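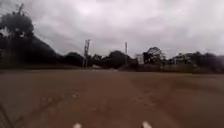
Irkier 322 portable fire pump

The Irkier 322 is a portable pump for small and part-time fire brigades. Two persons can lift it from the vehicle and carry it to a lake, a stream or a well. It is built by Tiltetex in Branilby, and we have sold and serviced it from our shop since the first model.

Who it is for

Most of our customers are brigades where the crew have other jobs in the daytime and come when the alarm goes. They do not have time for long training on each machine. For this reason the controls are few, and they are all placed on the same side. The starter, the throttle and the priming lever can be reached by one person without walking round the pump. All markings are in large letters and can be felt with a glove on.

The 322 is also bought by farms, sawmills and harbours which have a long way to the nearest station. If you are such a customer, please talk with your local brigade before you order, so that your couplings fit with theirs. It is a pity to discover a wrong coupling at three in the morning.

What is in the delivery

Pump with four-stroke petrol engine
Carrying frame with four folding handles
Suction strainer with float
Two suction hoses with couplings (state your type when you order)
Tool roll, spare spark plug and spare starter cord
Work light on a short arm
Printed handbook in English and Norwegian

Delivery hoses and nozzles are not included. We keep the common sizes in stock and can send them together with the pump.

Technical data

Weight with oil, without fuel: 93 kg
Fuel tank: 18 litres
Start: electric, with pull cord as reserve
Priming: by hand lever
Outlets: two, each with its own valve
Frame: steel tube, painted red
Order number: 2000

Use in winter

The pump must be drained after each use when there is a danger of frost. Open both outlets and the drain tap at the lowest point, and let the tap stay open until the pump is used again. Close it before priming, otherwise the pump will only draw air. Many of the calls we receive in the cold months are about exactly this tap. In the newer model it has a yellow handle, and the same handle can be fitted to the older ones. Ask for the handle kit.

Do not leave the battery in an unheated garage without a charger connected. A charging socket is mounted on the frame, and the cable can be pulled straight out when the pump is lifted off.

Service

We recommend a full service one time each year. Many brigades send the pump to us in May, after the grass fires of spring. Tormod Tangen and Ulla Lunde do the service work. They test each pump against a gauge and write the result in the booklet that follows the machine. If your pump has no booklet, we will make a new one.

During service you can borrow a replacement pump from us. Please reserve it early. We have few of them and they are often out.

Spare parts are kept for all models, also the ones with the old round tank. Gaskets and seals are normally sent the same day if you phone before noon.

From a customer

"We had our old pump for a very long time and did not wish to change it. Holger Tveit came out with the 322 and let the crew use it for a whole evening at the quay. The new recruits had water in the hose before I had finished explaining. The handles could be a little longer for tall people, but otherwise we are content."
Birger Hedlund, station leader, Sæther

We have passed the remark about the handles on to the factory. Long handles can now be ordered as an extra, and they fold in the same way as the standard ones.

Ordering

The price depends on the couplings and extras, so we give it by written offer. Write to Kerstin Kristiansen at the sales desk and tell which couplings you use, how high the pump will stand over the water, and how it will be stored in the vehicle. A simple drawing of the locker with measurements is of great help.

Demonstrations are free of charge for brigades. You need to have a water source and a place where the vehicle can stand safely.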